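Search the forum Search Advanced Go
Last updated: October 12, 2023

Refilling store-bought water bottles, how long before you toss them??

Posted by Celina Ostrowski, October 12, 2023
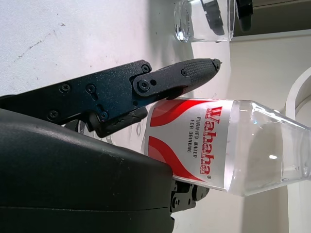
Clear plastic bottle, red and white label. The kind I mean.

ok so quick question before I go do the recycling. I buy these by the case, drink one, refill from the tap, repeat. Husband says one and done. I say a bottle is a bottle. Been keeping mine 4 or 5 days and then it goes in the bin. Is that gross? Also do you peel the label or leave it on. Ours gets mushy and sticks to the fridge shelf.

---

derkport_dan wrote:
4 days is fine. I've gone way longer. Rinse it, let it dry with the cap off, done.

---

mopbucket wrote:
Not fine. Narrow neck, you can't get a brush in there. Rinsing does nothing for the slime at the bottom. Buy a real bottle with a wide mouth and quit fighting with these.

---

derkport_dan wrote:
what slime. I drink water out of it not soup

---

mopbucket wrote:
Run your finger round the inside of the neck after a week. Then come back and post.

---

Celina Ostrowski wrote:
ok I just did that and I'm not telling you what I found lol. Going to the bin. But I do like them for the car, if I lose one who cares. Lost a nice steel one on the Brerkport bus in March and I'm still mad

---

halfpint_jo wrote:
Label: peel it if you keep the bottle in the fridge, leave it if it's the car. Warm water, couple minutes, pull from the seam. Leftover glue comes off with cooking oil on a paper towel. Dont use the scratchy side of the sponge, scratches hold gunk.

And check the rules where you are. Here in Derkport they take the label on or off, cap screwed back on. My sister's town wants the caps off and in the trash. Makes no sense but there you go.

---

tallgrass wrote:
Caps ON here too. They used to say off. Changed it and only put it on the back of the calendar.

Re storage, lay them on their sides if your shelf is short, but only with the cap really tight. I had a whole row on the bottom shelf and one let go overnight. Crisper drawer full of water. Lettuce was floating

---

mopbucket wrote:
See. Wide mouth bottle, stands up in the door.

---

tallgrass wrote:
mine don't fit in the door, the door is all mustard

---

derkport_dan wrote:
For cleaning since everyone is so upset. Spoon of uncooked rice, bit of dish soap, warm water, cap on, shake hard. Gets the bottom corners. Rinse twice. My mom did thermoses like this.

---

halfpint_jo wrote:
Rice works! did it with a vase. Strain it tho, don't pour rice down the sink. ask me how I know

---

Celina Ostrowski wrote:
trying the rice tonight. Anyone use the Abubakari brushes? The long skinny ones, hardware store has them by the register

---

parar_fan wrote:
Had one. Bristles fell out in the bottle. Get the Parar one, it bends and the tip is foam so it goes in a small neck. Bit squeaky. Had mine since spring and still ok.

---

mopbucket wrote:
You are all buying brushes for a bottle that came free with the water. Just saying.

---

derkport_dan wrote:
and you're on here at midnight arguing about it

---

tallgrass wrote:
Ok but for real how many empties do people have sitting around. I cleaned out the garage and took in 200. Two hundred! Bags of them. Had to make 2 trips, took up the whole back seat.

---

halfpint_jo wrote:
Squash them first. Cap off, twist from the bottom up like wringing a rag, cap back on so it stays flat. Got mine down to one bag.

---

tallgrass wrote:
our machine wont take them squashed. it spits them back out

---

halfpint_jo wrote:
oh ok then dont. Ours is just a curb bin

---

Celina Ostrowski wrote:
Update, rice worked on the newer one. Old one still smelled funny so out it went. Label came off in one piece with the warm water, glue not so much, will try the oil. New rule in this house is 4 days max and husband gets to feel right. Still keeping two in the car

---

mopbucket wrote:
Not in the summer you're not. Hot car water tastes like the bottle.

---

derkport_dan wrote:
its October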